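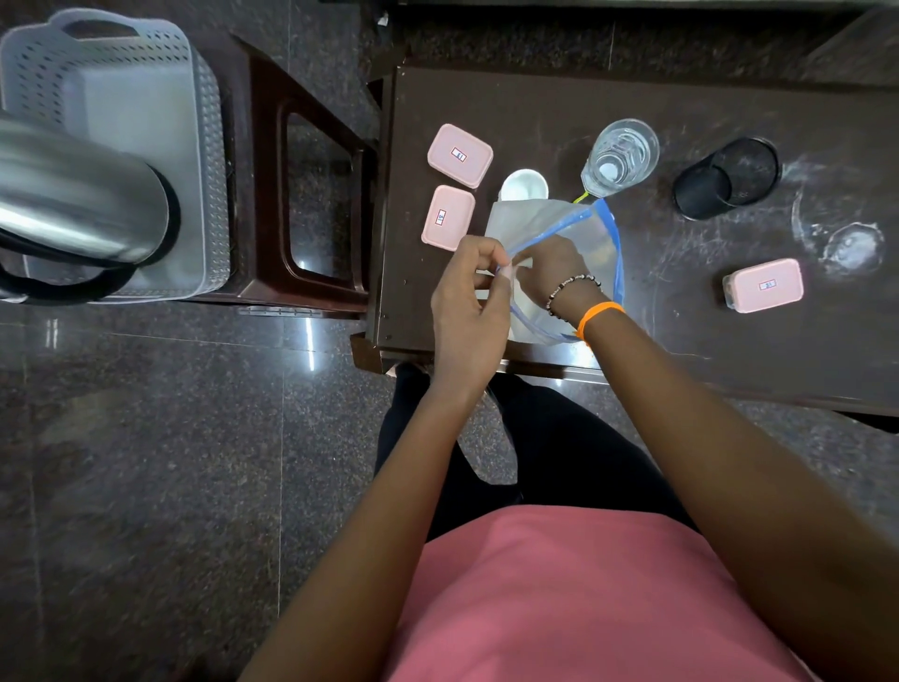 Tea break

A tea break is a short pause in the working day, usually one in the morning and one in the afternoon, when people stop what they're doing and have a hot drink and maybe a bite to eat. I say "tea" but plenty of people have coffee, and my aunt had hot water with a slice of lemon for her whole working life and still called it her tea.

434 shares | 12 comments

Name and meaning

The word gets stretched a lot! In Britain and Ireland it can mean ten minutes on an upturned bucket or half an hour in a proper canteen. In cricket, "tea" is a fixed interval in the afternoon. Over here in the States we mostly say coffee break, and in Sweden there's fika, which people get very serious about (rightly, I think) and which nearly always comes with something baked. Elevenses is a close cousin, a late-morning snack, though you can have elevenses at home in your slippers and I'd never call that a break from anything.

History

People who do heavy work have always stopped to eat and drink, so I don't trust anyone who gives you one date for the first tea break. What changed with the factories was the clock. Once everybody started and stopped together, the pause had to be fixed too, and some owners fought it because they thought tea made workers lazy. During the two world wars, canteens spread through British industry, and a lot of them stayed open afterward. The tea trolley belongs to the same story - a big urn on wheels, pushed from room to room, with buns on the lower shelf if you were lucky.

I worked in the packing room at Khondokar for two summers, and our trolley got to us last. By then the only buns left were the ones with caraway seeds, and I've come to love caraway seeds.

Customs
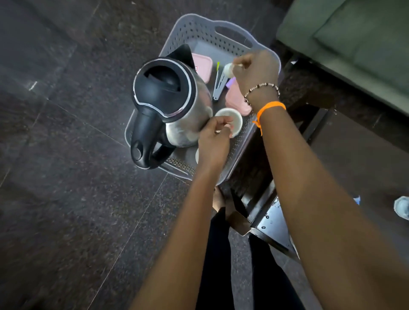

Rounds are the big one. In most small workplaces one person makes drinks for everybody, and it's understood that you'll take your turn. At Doltach, where I went next, there were 19 of us on the floor and we split into two rounds, which caused more bad feeling than any pay talk I ever sat through. Milk in first or last is a famous argument too. With a pot it hardly matters to me, but if the bag's in the mug, please let it brew before the milk goes in!

Then there's the tea fund, a jar or tin everybody chips into. Ours at Trenadby paid for milk and sugar, but cookies were always separate, and you brought those in on your own birthday.

Written by Debashish Wickramasinghe
Last updated 10/08/2023

We use cookies to remember your settings. Accept | Manage choices

Related articles
Canteen
Coffee break
Elevenses
Fika
Tea urn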